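From: the Oltwood end
To: gripper-demos list
Subject: Re: how many demos before we train again?

Hello all, and thanks for the kind welcome last month!

> We have 18 tasks on the sheet now and 1354 demos across them, but the
> cup tasks are still thin. Should we keep recording in the same spot at
> Gwilliam until they catch up, or start moving around? Also, does anyone
> throw out the clumsy ones?

I've been chewing on this one over coffee, so forgive the length. I would move around, and sooner than feels comfortable. Our first Torkgate set was recorded at a single table, and the policy was lovely at that table and hopeless at the next one along (same cups, same height, different window). We now do 30 demos in a place and then pick everything up and go somewhere else, even if we were just getting into the swing of it. It's a bit of a nuisance - you do have to redo the mapping pass each time - but the Plorno runs have been much happier for it.

As for the clumsy ones, I keep a fumble if the person recovers and finishes the task. I drop anything where they stop halfway to chat, and I'm as guilty of that as anyone.
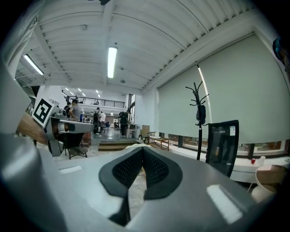 Does each new person need practice before their recordings count?

We give everyone 5 warm-up tries and leave those out of the set, mostly so they learn to slow down near the object and close the fingers all the way.

If you'd like our task sheet, write to me off the list and I'll gladly send it. It has a column for lighting that we all forget to fill in, so please be gentle with it.

Warm wishes from all of us at Oltwood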